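Robot Learning, Week 6 handout
Where the demonstrations come from

Read this before Thursday. Bring the Trindia episode list with you, on paper if you can.

1. What a count tells you

The Trindia door set is listed at 1,103 episodes. Take out the ones with no recorded action stream and you have 1,043. The missing 60 still appear in the headline number, and I have seen two project reports quote it without a second look. Always ask what was counted, and who decided an episode was finished.

The Norkon notes call the set "diverse." Open 20 episodes at random and write down what changes between them. If the answer is the wall color and the sofa, that is a thin kind of diverse. A policy for opening doors needs different handles, different heights and bad starting poses.

2. Simulated doors

Rendered rooms are cheap, and I understand the appeal. In the Rana simulator the right gripper can be brought in just under a lever handle with the body tilted well over, and no one has to repair a door afterward.

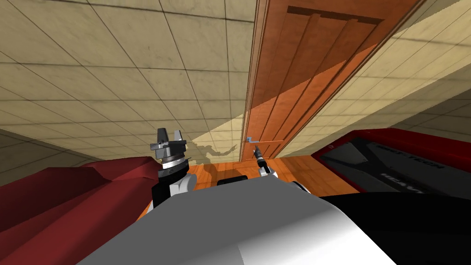
3. What to check in a simulated episode

Does the lever resist at all, or does it turn at a touch?
Is success logged when the handle moves or when the door opens? Bredberg used the first rule, and I don't trust their success rate.
Is the left arm doing any work? If it idles in every episode, the policy learns to idle it.

4. For Thursday

Pick one episode you would throw out and defend the choice in half a page. "It looked strange" will not get credit.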